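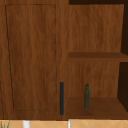 **School board voted to close our elementary and I want to know if that's final**

Posted August 1, 2019

The Tenosby school board voted last week to close Altier Elementary and bus everybody to Drakach. The vote happened at 11:20 at night, after a long presentation on gutter replacement that I can only assume was meant to thin the herd. It worked on me. I went home at gutters.

Altier has 145 kids. The district says Drakach has room for 70 more without portables, and I have done that subtraction several times with the same result. The agenda item was called "facilities alignment" and the word "closure" wasn't in it anywhere.

Is there any way to challenge a vote like this, or do I just buy my kid a longer book for the bus?

---

**Answer 1** (accepted)

Went through this two districts over. Start with the agenda. Most states have an open meetings law that says the public has to get reasonable notice of what's being decided, and "facilities alignment" is a pretty foggy label for shutting a school. Look up your state's version and check the deadline for complaining, which can be very short. Ours was a month and we used most of it arguing about a logo.

Then see if your state requires a separate public hearing before a school closes. Many do, some don't. Ask the district clerk in writing for:

- the posted agenda, with the date and time it went up
- the minutes, or the draft if they aren't approved yet
- whatever enrollment study the board relied on
- the transportation estimate

Our transportation estimate was one line long and left out fuel.

A petition won't bind anybody, but it does get you on the local news. We collected 1352 signatures in a town where 900 people vote for school board in a good year. Two board members found new depths of interest in community input.

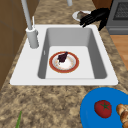 **Can the board take back a vote it already made?**

Usually a board can reverse itself at a later meeting, as long as the item is on the agenda and a majority goes along. Check your board's own rules, too. Some only let a member who voted on the winning side bring the motion, so find out who looked queasy and be nice to them.

---

**Answer 2**

just move to the Butt Road side, they never close anything over there

---

**Answer 3**

Mostly agree with the first answer, but I'd add a note of gloom. If you win on the notice issue, the usual remedy is that they hold the meeting again, properly labeled, and vote the same way at a more civilized hour. That still buys you time. If it pushes things past October, the kids are already in their seats and it gets awkward to move anybody before the next school year.

Also look at when the board seats are up. Filing deadlines come and go very quietly, and in my town three people have run unopposed since the old gym had a roof.

> **Comment from the original poster:** Agenda request is in. The clerk asked which gutters I meant.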